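TVA : la boutique Sorrentino obtient le remboursement de son crédit

12 septembre 2020

Il aura fallu de la patience, et pas qu'un peu, mais Erlinda Ignacio a enfin reçu la réponse qu'elle attendait depuis le mois de mars : l'administration fiscale accepte de lui rembourser 2 252 euros de crédit de TVA. La gérante de la boutique Sorrentino, que bien des habitants de Cudow connaissent pour ses articles de cuisine (et pour le café qu'elle offre volontiers aux clients pressés comme aux bavards), avait déposé sa demande juste après les travaux de son magasin.

Le dossier comptait 56 factures, dont 5 posaient souci, parce qu'elles avaient été établies au nom de l'ancien propriétaire. Le cabinet Clornthorpe, qui l'accompagne depuis l'ouverture, a dû demander des factures rectificatives à chacun des fournisseurs concernés, et il faut bien dire que certains ont pris leur temps !
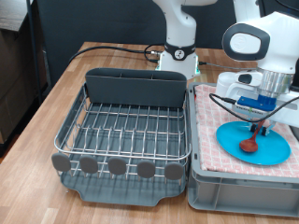
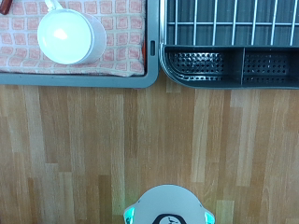
Et pour les autres commerçants ?

L'association Esance, qui réunit les indépendants du quartier, propose justement 2 permanences gratuites à la rentrée pour aider chacun à relire ses factures d'achat avant la prochaine déclaration. On peut y venir avec ses papiers en vrac, nous assure-t-on très gentiment, pourvu que le numéro de TVA du fournisseur y figure bien. Les inscriptions se font à l'accueil de l'association, aux heures habituelles.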